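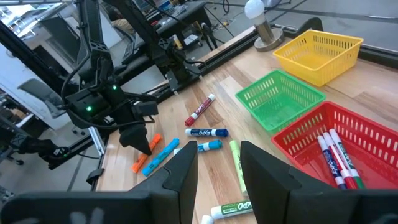 Markers, highlighters and baskets on the table at the Girnbridge shared workshop. Photo: Giorgia Longo

Two-armed pen sorter takes shape in Girnbridge

2023-04-25 | 40 shares | 7 comments

Members of the Girnbridge shared workshop are building a pair of robot arms that should learn to tidy a table. The first task is a modest one: pick up dry-erase markers and highlighters and put them into plastic baskets.

The project was started by Lucrezia Testa and Fikri Latuheru, who met at a soldering evening in the same building. They have spent 917 euros until now, most of it on motors. The frame is made from aluminum profile that was left over from an older machine.

"The arms are not the difficult part," said Testa. "A round pen rolls away when you touch it badly, and then you must begin again."

Latuheru writes the control program at home and brings it to the workshop in the evening. He rewrote the part for the grippers three times – the first version closed too fast and pushed the pens over the side of the table.

The baskets are yellow, green and red. For the moment the builders choose themselves which pen goes where. Sorting by color will come later, when the grasping is more reliable.

The group plans to show the arms to visitors in May. Entrance will be free, and people may bring their own pens.

We use cookies to improve your visit. Accept | Settings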